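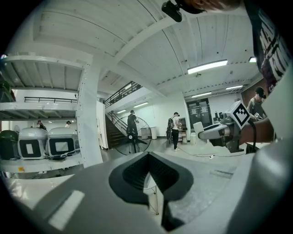
Two weeks of handheld demos now and my forearms are wrecked. Nothing heavy about the grippers, it's the holding them level, over and over, while you pretend your wrist only bends the way a robot's wrist bends. We work in pairs on the Flavthorpe floor, one gripper each, and the other person's has the white cube on top with the black square pattern on it, so half my day is spent looking at that thing over my own grip pad. You start to read it. Cube tips one way, I know the hand's about to roll. Handy for timing a pass, less handy for the data, probably - the arm won't have my habit of peeking.

Anyway. The task is folding, still. Tea towels, 800 clean demos wanted before we move on to anything with sleeves. Clean means no drops, no regrasping more than once, no stopping mid-fold to scratch your nose (done it, binned it). I was told at the start that slow was good. Slow is not good. Slow gives you a policy that hovers. We had the Fedoruk arms hanging over a towel for ages last month, like somebody choosing a chocolate, and when I scrubbed back through my own takes there it was, me hovering. Embarassing. So now - go in, close, lift, commit.

Things I do differently since then:

- Open the fingers all the way before every approach. Even if it feels silly.
- Start from a different spot each take. Left a bit, back a bit, towel skewed.
- Leave the fumbles in if you recover within 3 seconds. The recoveries are gold.
- Swap sides with your partner every 4 takes or you both go stale.

Tried the remote rig too, the Climo one with the leader arms. Different animal. You're watching a screen, there's a lag, small but your hands know it's there, and everything comes out careful and a bit drunk. Fine for drawers. For cloth I'd take the handheld any day, you can feel the towel tug through the grip and you ease off without thinking. Whether any of that feel gets through to the robot is another question. Nothing in the gripper records tug. I keep asking.

Nodico is the bit of software that sorts the takes and it has opinions. Rejected a whole morning of mine becuase the tracking jumped each time I turned my back to my partner. Fair enough, but tell me at take 2, not at lunch.

Sleeves next month if the numbers hold. Someone's brought in a bag of old work shirts, all different sizes, buttons missing. I've had a go at one already, off the clock, and the collar beat me both times. Will post when I've got a grip order that works for it. Ice for the wrists in the meantime.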